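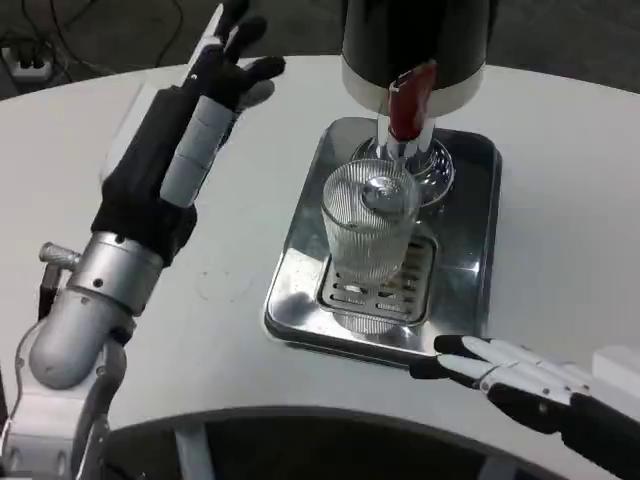 The Inham glove kit is a fabric cover set for five-fingered robot hands used in drinks service. It keeps splashes and dust out of the finger joints and gives a better hold on smooth cups and glasses. The cuff pulls down over the wrist and sits against the metal of the forearm, as on the left hand at the dispenser, so the hand can be raised fully upright with the fingers spread. Covers are sold singly or in pairs — many customers fit only the hand that holds the glass.

What is in the kit
2 covers, matte black
4 wrist straps
Fitting guide

Ribbed and straight-sided glasses are both suitable. For very thin stemware, please ask before ordering.
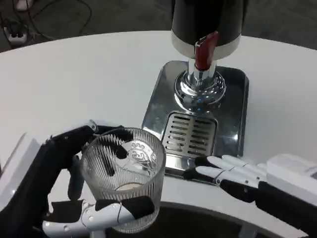 Ordering and care
Price per kit is £178, with delivery in 12 working days from our Brekham workshop. Spare covers are £29 each. Wash by hand in cool water and dry flat. Do not tumble dry or use bleach. Covers should be replaced when the fingertips wear smooth.

For sizes not listed, contact Paraschiva Toma at the Brekham office with the make of hand and the wrist diameter.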